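Section 4. Adding a Life Story to the Archive

This section explains how to enter a new person in the Hakura local history archive. Before you start, your account must have the Contributor role. If you see only the Search and Browse buttons, please go back to Section 2 and ask your site editor to change the role.

4.1 Create the person record

1. Log in and open People, then New Record.
2. Type the family name and the given name in the two separate fields. Do not write titles such as "Dr." or "Rev." here. There is a field for them on the second tab.
3. If the person was known by another name – a married name, a pen name, a name used in church – enter it under Also Known As. Each name goes on its own line.
4. Fill in the birth year. The month and the day can stay empty.
5. Choose the main field of activity from the list: Voting, Schools, Labor, Housing, Women's Clubs, Faith, Press, or Other.
6. Click Save Draft. The record receives a number, for example 1,013. Write this number down, you will need it in step 4.3.

Note: The archive does not accept two records with the same name and the same birth year. If the message "Possible match" appears, open the older record and read it before you continue. In the Bech collection we had one school founder entered three times under three spellings, and it took a long time to join them.

4.2 Write the short biography

The short biography is the text that visitors read first. It has space for 77 words. The counter under the box becomes red when you pass the limit, and the text will not be saved.

1. Begin with what the person did and where. The parents and the childhood can come later.
2. Use the past tense for all events, also when the organization still exists.
3. Write the full name of each organization the first time. Abbreviations are allowed after this.
4. Add at least one source with the Cite button. 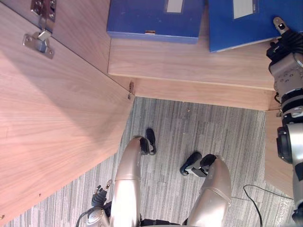
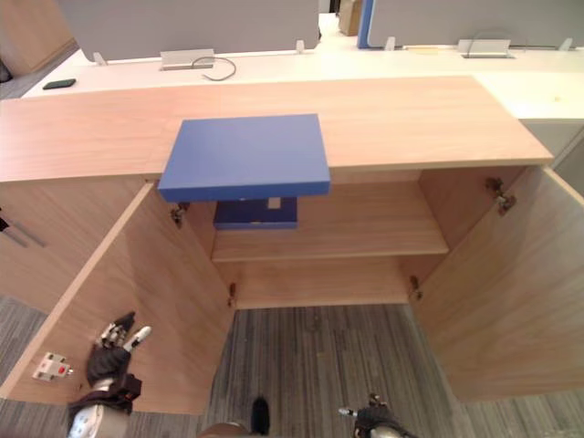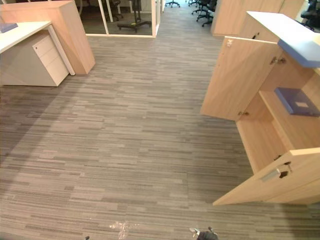 Caution: Do not copy sentences from a newspaper obituary into the biography. You can quote from it, but the quotation must be in quotation marks and the newspaper must be cited.

If your source uses old words for a group of people, keep them only inside a direct quotation or in the official name of an organization. In your own sentences, use the words from the list in Appendix B.

4.3 Connect letters, programs and recordings

1. Open Items, then Link to Person.
2. Enter the record number from step 4.1.
3. Select the items. You can link 20 items at one time. For more, repeat the step.
4. For each item choose a relation: Written By, Sent To, Speaks In, or Mentioned In.
5. Click Confirm. The items now appear on the person's page under Documents.

Note: For a group letter with many signatures, use Written By for every person who signed it. Do not choose one "main" author, unless the letter itself names one.

Recordings from the Jidodus oral history series have two speakers, and the interviewer must be linked also. The interviewer gets the relation Speaks In, the same as the guest.

4.4 Send the record for review

1. Open your draft and click Check. The system shows missing fields in yellow.
2. Correct the yellow fields. A birth year that is not known should be entered as "unknown" – an empty field is not enough.
3. Click Send for Review.

The review takes up to 8 working days. During this time you can read the record but you cannot change it. If you find an error while you wait, write to the review editor, Habibur Matubbar, through the Messages page and give the record number in the subject line.

Caution: If the person is living, the record stays hidden until the signed consent form is uploaded. The form is in Appendix C. Records moved over from the old Fakden database have no consent form attached, also when a paper one was signed, so please upload it again.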